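Die Matte bleibt

Seit dem Umzug in das kleinere Büro in der Feltham-Passage hat Todor Stojanović zwei Dinge verloren: den Blick auf den Kanal und die Ausrede, für Papier sei ja Platz. Sein Schreibtisch misst 112 Zentimeter in der Breite. Davon geht ab, was man eben so hinstellt, und was man eben so hinstellt, das sind bei einem Übersetzer von Bedienungsanleitungen vor allem Bedienungsanleitungen.

Im Februar hat er aufgeräumt. Er nennt es »eine Verhandlung«, und wer ihn kennt, ahnt, dass die Gegenseite gut vertreten war. Der Stiftehalter von Graltow musste gehen, ein Werbegeschenk mit neun Fächern, von denen acht Büroklammern enthielten. Die Ablage aus drei Etagen steht jetzt im Flur und wird dort von der Post bewohnt. Die Lampe hängt an der Wand, was sie nach Meinung des Vermieters nicht dürfte.

Geblieben ist die große braune Matte. Über sie lässt Stojanović nicht mit sich reden, auch wenn man einwenden könnte, dass ein Mauspad auf einer Schreibtischmatte ungefähr so nötig sei wie ein Teppich auf dem Teppichboden. »Die Maus läuft darauf besser«, sagt er. Man darf das glauben. Man darf auch vermuten, dass er beides besaß und sich nicht entscheiden mochte.

Der Laptop wird zum Feierabend zugeklappt, das ist die einzige Regel, an die er sich hält. Offen, findet er, sehe so ein Gerät aus wie ein Kollege, der noch eine Frage hat.

Und dann der Holzkasten. Er kommt aus der Haushaltsauflösung bei Vasić, ist an den Kanten der Vernunft gemessen zu groß und trägt obenauf einen weißen Griff. Abgewetzt ist er auch. Hinein kommt alles, was früher auf dem Tisch lag. Freitags wird er geleert, in der Theorie. In der Praxis gibt es inzwischen einen zweiten Kasten, unter dem Tisch, wo ihn Besucher erst mit dem Schienbein bemerken.

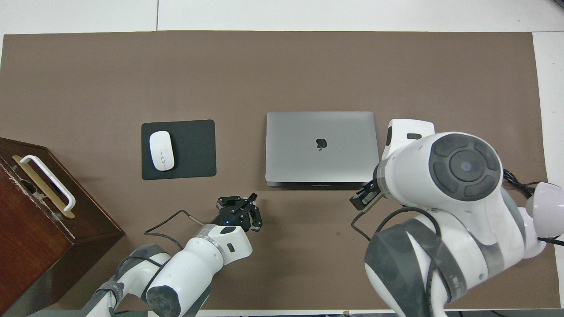 Braucht man auf einer Schreibtischmatte noch ein Mauspad?

Das hängt von der Oberfläche ab. Auf glatten, einfarbigen Matten laufen die meisten optischen Mäuse ohne Weiteres, auf stark genarbten oder glänzenden kann der Zeiger springen. Dann hilft ein dünnes Pad mit Stoffbezug.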